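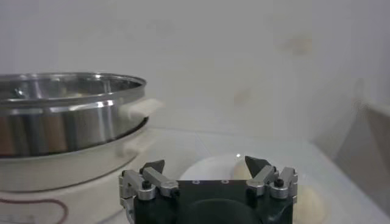 *Steamer pot, stainless steel over a white base.*

The mare was listed as Clalline, grey, registered, fifteen hands, and the ad said she was in foal to a stallion called Zendach. It didn't give her age. Mirta Durán rang the number and asked, and the man at Garside said he'd have to look at the papers.

"You don't know how old she is?"

"I know she's not young," he said.

She drove up in November with the float hitched on, which she'd told herself she wouldn't do. You go and look first, and you come home and sleep on it. Her father had bought every horse that way and had been disappointed by very few of them. But it was a long way to Garside and fuel wasn't cheap.

The man was waiting at the gate in a good hat. He had the mare tied under a pepper tree with her winter coat brushed hard, and some of it was still on his sleeves. She was plain through the shoulder. Her head was lovely, though, and she turned it to look at Mirta and then went back to looking at the road.

"She's had 5 foals," the man said. "All live."

"Where are they?"

"Sold."

"Any of them doing anything?"

He thought about it. "One went to endurance. One's a kid's horse out at Brustham."

Mirta ran a hand down each leg. There was an old splint on the near fore, cold and hard, and a scar on the hock he hadn't mentioned. She asked him to trot the mare out and he did, puffing a bit on the way back. The mare was sound. She moved better than she stood.

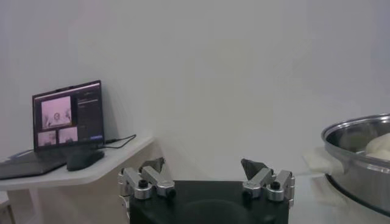 *Laptop open at the end of the white table.*

They did the papers on the bonnet of his ute with a bridle lying across them because of the wind. The foaling date was on the second page. Mirta worked it out and didn't say anything for a moment.

"That makes her nineteen."

"If that's what it says."

"And the service certificate?"

He had that too, folded into the back of a feed store diary. Zendach's owner had signed it. The date of service was there, and the vet's scan, and a receipt with a coffee ring. Mirta read all of it. She had come for a young mare she could breed from for ten years, and she would get one foal out of this one, maybe two.

"What do you want for her?"

"It's in the ad."

"I know what's in the ad."

He took his hat off and looked inside it. They settled on 986 dollars, because that was what she had in the envelope once she'd kept back enough for the fuel. He counted it twice and gave her the halter for nothing.

The mare walked straight onto the float. She'd started on the hay net before the ramp was up.
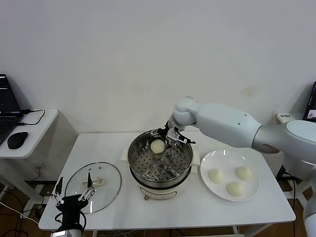 ## The Road Home

Mirta stopped once, at the servo past the Brustham turnoff, to check the tyres and offer water. A woman filling up at the next pump came over and asked if she could look in.

"Is that the Garside mare?"

"It was."

"My daughter's got her colt. Well, gelding now. He's twelve." The woman stood at the little side door and clicked her tongue. "He's got her head. He's not got her manners."

She wanted to know if the mare was for riding. Mirta said no, she was carrying, and the woman said she'd give her a phone number and would Mirta ring when it came. She wrote it on the back of a raffle ticket. Mirta put it in the ashtray with the change.

It was dark when she got in. She backed the mare off by torchlight and put her in the small yard beside the shed, with the old pony on the other side of the rails. The pony squealed and stamped. The mare walked the fence line once, found the trough, drank, and rested a hind foot.

Mirta stayed out longer than she needed to. Her father's chair was still under the shed roof — nobody had got around to moving it — and she sat there until her feet were cold.

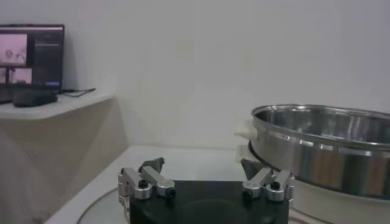
*5 min read*

The foal came early, in the rain, between one check and the next. Mirta went out with the thermos and it was already up, propped against its mother's flank and searching at the wrong end. A filly. She was dark as a boot, though there were grey hairs around the eyes, and she'd be as pale as the mare by the time she was grown.

The mare let her be handled. Mirta dipped the navel and waited for the afterbirth and laid it out on a feed bag to see that it was whole, the way she'd been shown. Then she stood back by the rails. The filly found what she was looking for, lost it, and found it again.

She had a straight set of legs. Her shoulder was better than her mother's, too, with a good slope to it, and Mirta looked at it for a while from one side and then went round and looked from the other.

When it was late enough to ring people, she went out to the car and got the raffle ticket from the ashtray. The last number had smudged and could have been a 2 or a seven. She tried the 2 first. It rang for a long time.

"It's Mirta Durán," she said, when the woman picked up. "I've got the Garside mare."

"Oh," said the woman. "Hang on, I'll get my daughter."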